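The Case for the Tray

Most play kitchens are sold with a basket, and most toy food ends up in it. I think the basket is the wrong container, and that a shallow tray with a raised rim should replace it in any room where children play with toy vegetables every day. The tray costs a little more and takes up more shelf. I accept both costs.

Start with depth. A basket of ordinary size holds its contents in several layers. Only the top layer is visible. A child who wants the carrot and can't see the carrot has two options, digging or tipping, and tipping is faster. After that the food is on the floor, and whoever puts it back puts it back in whatever order it comes to hand. The carrot is at the bottom again by the next morning. Adults tend to read this as carelessness. I read it as a storage fault, and it can be designed out.

A tray holds one layer. Everything in it can be seen from standing height, and any piece can be picked up without moving another. The limit on quantity is also set by the container. When the base is full, a second layer starts to slide, and it's plain to everyone in the room that the tray has reached capacity. A basket gives no such signal until it is heaped.

The quantity question deserves more attention than it gets. The inventory for the kitchen corner at Siserau, the play center where I look after equipment, once listed 153 pieces of toy food. They had come from donated sets and from one large order of the Yatsenko line, plus a few strays whose origin was never recorded. We reduced the working stock to 88 and put the remainder in a closet. Eighty-eight is still too many for a single tray, so the stock is divided and rotated, with 16 pieces to a tray. I would not defend sixteen as an ideal number. It fits our trays with enough clearance for a small hand to get in around each piece, and that was the test we used.

Next, the rim. Trays for this purpose are often sold flat, with a lip so low that a round tomato will cross it when the tray is carried at a slight angle. Round and tapered shapes are the problem cases. A block stays where it is put. A carrot will roll in an arc about its narrow end, and a pea pod will rock. The rim has to stop these without hiding them. Too low and it does nothing; too high and the tray is a box, with the sight lines of a box. In my own use a rim slightly lower than the thickest piece has worked well. The Ziteo tray meets this. The Pornora does not, although its handles are better and I would buy it for books or paper.

Edge finish matters too. A thin folded edge is uncomfortable under the fingers when the tray is loaded, and small children carry trays by gripping the rim wherever it happens to be closest, whatever the handles are doing. A rounded edge is preferable. I have also come to prefer edges that contrast with the base. The boundary is easier to find, and pieces get set down inside it more often. I have no measurements to support that, only several months of picking things up.

Base color is the point on which I get the most disagreement. Parents like white trays, and white does look clean in a catalog. Toy vegetables, however, are orange, green, red, purple, and in the case of cauliflower, garlic and mushrooms, white or near it. Pale pieces on a white base are hard to pick out at a glance. On dark gray, almost everything in a normal vegetable set stands out, with eggplant as the main exception. A dark base shows dust sooner, and I count this in its favor. It gets wiped when it needs wiping. Patterned bases should be avoided altogether. A printed wood grain or a gingham check competes with the shapes lying on it.

Surface texture is a smaller matter. Very glossy bases throw glare under ceiling lights and let pieces skate. Felt inserts hold pieces still and hold crumbs equally well. A plain base with a slight tooth to it is sufficient.

The food itself should be chosen with the tray in mind. Smooth one-piece vegetables are the easiest to keep. The cut-apart kind, with hook-and-loop dots between the halves, doubles the piece count as soon as it is played with, and the dots collect hair. I would keep one small set of those on its own tray, brought out on request, and leave the daily stock in whole pieces. Scale is worth checking before ordering. Sets from different makers mix badly, and a carrot shorter than the mushroom beside it makes the whole lot look like leftovers.

There are two objections I take seriously. The first is space. A basket stores volume on a small footprint, and three trays side by side need a shelf of real length. Stacking them recovers the space and loses the visibility, so the stack should be limited to what is out of rotation. In a small bedroom this may settle the matter in favor of the basket, and I would only suggest that it be a shallow one, half filled.

The second objection is that tidiness imposed on toys gets in the way of play. I have some sympathy with this when it is aimed at silhouettes painted on shelves and photographs glued to every bin. A tray asks for much less. It has no assigned positions. The vegetables can lie in any direction and any order, and cleanup consists of putting them inside the rim. A four-year-old can judge whether that has been done. The same child can't judge whether a basket is tidy, and frankly neither can I.

What I would change first, in a room that can change only one thing, is the amount of food in use. Second is the depth of whatever holds it. Color and rim can wait until the old tray cracks. When it does, take a few vegetables along to the store, the roundest and the most tapered ones in the set, lay them on the candidate tray, and tilt it. The one that keeps them in at a child's carrying angle is the one to buy, and the price on the sticker should come into it only after that.
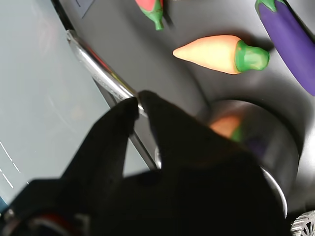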